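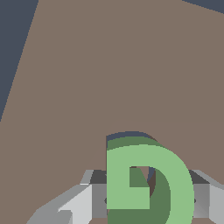 15 February 2026

I sat down after supper meaning to write only a line or two, and here I am with cold tea and the budget sheet spread over half the bed! The Olmedo arm is still my favorite, and I've wanted one for the shop since September, but the gripper is priced separately and Jonddale wants 900 for the plain one (shipping extra, naturally). That leaves me 548 for everything else, cables and stand included, and I do so hate starting a thing with an empty purse.

So I'm letting the simulator do my window shopping for a while longer. I spent a happy afternoon with the letters and shapes, the pink rhombus and the yellow E and that dear little lavender star, with the big white arm reaching down over the board. It's a lovely way to spend no money at all, and I feel I know better now what I'd be asking of the real one.

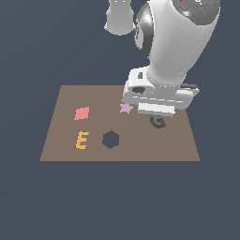

Before I order

Write to Jonddale about the spare fingers, and ask Olmedo whether the price holds for 8 weeks. Measure the bench again, properly this time. And keep the whole first order under 1,000 beyond the arm, no matter how nice the catalog looks at bedtime.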